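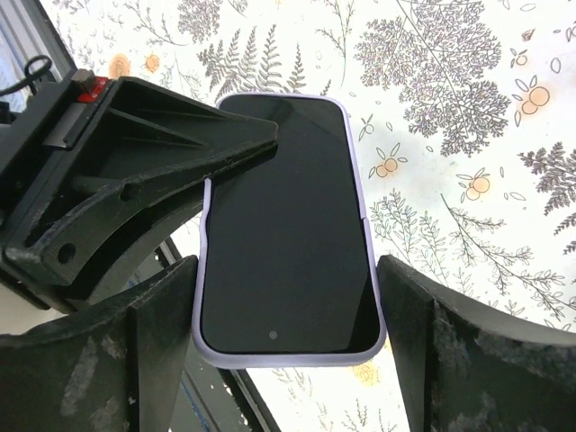 A smartphone in a pale lavender protective case. The case forms a thin border on all four sides of the display.

Drevberg Adds Lavender to Plandska Phone Case Line, Publishes Fit and Care Data

TOLEDO — Drevberg, a maker of protective cases for handheld devices, will begin shipping its Plandska case in a pale lavender finish in November. The new color joins the existing gray, navy and clear versions and uses the same mold, wall profile and button layout. Pricing is unchanged.

Plandska is a one-piece case that grips the phone around its full perimeter. The rim stands slightly above the display glass on all four sides so that a phone placed face down on a flat surface rests on the case and not on the screen. Corners are rounded inside and out. The side buttons remain within reach of the thumb or forefinger when the phone is held upright in one hand.

Light colors present a known problem in this product category. Pigment can shift under sunlight, and dye from denim and dark leather can transfer to the outer surface. Drevberg delayed the lavender version until the colorant met the same internal limits that apply to the gray. Sample cases were exposed to simulated daylight for 200 hours and compared with unexposed cases from the same batch. Samples were also rubbed against undyed and dyed cotton cloth, then cleaned with mild soap and water. Cases that showed a visible difference after cleaning were rejected, and the colorant supplier revised the formula twice before production was approved.

Fit was checked separately. Each test case was installed and removed 1,000 times on the same phone. Rim height and corner opening were measured before the first cycle and after the last. The company's limits for both measurements are the same across all four colors, and the lavender samples finished within them.

The case will be molded at the Manevard plant, which has produced the Plandska line from its introduction. Finished cases are held for 30 hours before packing to allow the material to reach its final dimensions. A portion of each batch is then fitted to a phone by hand and inspected for gaps along the long edges, where a loose case is most noticeable to the user.

Care instructions are printed inside the carton. Drevberg recommends removing the case before cleaning, wiping it with a damp cloth and mild soap, and letting it dry completely before putting it back on the phone. Solvents, bleach and abrasive pads should not be used. Grit that collects between the case and the phone can mark the phone's finish — a quick wipe of both surfaces is advised whenever the case is taken off.

To install the case, seat one long side of the phone first, then press the opposite corners into place. To remove it, start at a top corner and work down the side. Pulling outward on the middle of a long edge puts unnecessary stress on the rim and is not recommended.

The lavender Plandska will be sold through the Drevberg website and through retailers that carry the current line. The suggested price is 28 dollars. Retailers may order it in single-color cartons or in mixed cartons with the gray and navy versions. Existing display trays and hang cards can be used without modification.

About Drevberg
Drevberg designs and manufactures protective cases, sleeves and stands for phones and tablets. The company is based in Toledo and operates a molding plant at Manevard. Material samples and dimensional drawings are available to retail buyers on request.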